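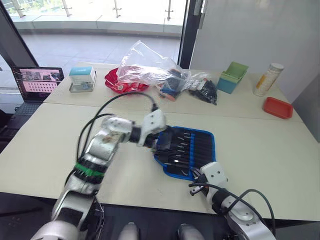
Speaker notes / Safety track

OK, so start with the tool roll, because that's where it all went wrong for us. Two arms, one roll full of small metal tools, and a job that sounds like a warm-up: hold it, fold it, close it.

Pause. Ask who has had a robot push on something it should have let go of. Wait for hands.

The fault. On run 86 the left gripper came down on the roll and kept coming. The table is hard, the roll is thin, and our force limit was set for the last task, which was squashy bags. I'd copied the settings file over myself – yes, me, go ahead and laugh. The arm pushed for 3 seconds before it tripped, and by then we had a bent tweezer and a cracked fingertip.

What bugged me more was the right arm. The left one stopped and the right one carried on pulling at the edge! Each arm had its own stop and they didn't talk to each other. We'd been through more than 17 checks with the Nollport team before we started and not one of them asked about that.

(If short on time, skip the log story from Pikine and go straight to the fix.)

The fix, slowly. One shared stop for both arms. Force limits live with the task now, so you can't drag an old one along by accident. And the person at the table calls out "clear" before anyone restarts, which felt silly for a day or two and then it didn't.

We did 121 runs after that. Two trips, both arms stopped both times.

Still open: cables. I don't love how close they get to the grippers when the arms reach in, and I'd like to hear what the Histora folks do about it. Leave time for that one.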